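Sunday, 2 pm

Teaser stills for the Javlow mini album, second round of test prints. Gijs ran the first set on the matte stock and the blacks came out gray, so we went back to satin. Better. Skin tones on Dai still a bit yellow in the solo shot. Niilo to pull the magenta curve up slightly and send me the file before we print again.

Photocard sheets: 13 cards per sheet with the new layout. Els wants the corner radius smaller, as on the Balleo set. Die is ordered, no date yet.
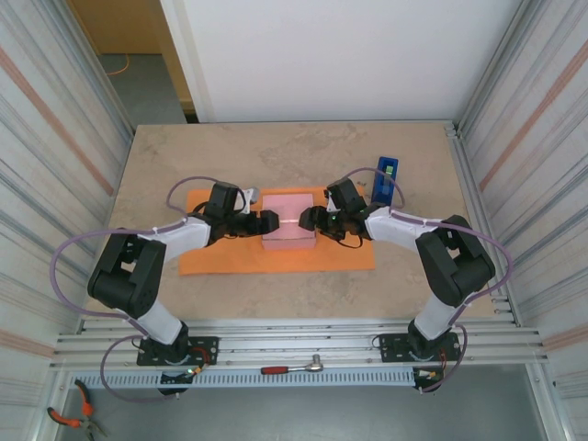
Trimmed 608 cards by four o'clock, binned five for a nick on the short side. It's always the same corner — blade needs turning. Sleeves are running low, about two boxes left.

Lyric booklet: page order is wrong in the proof, track 5 comes before track 4. Sanne has told the label in Verkville. Don't fold anything until they answer.

To do: turn blade, reorder sleeves, ask Dirk whether the group logo goes on the spine or only on the back.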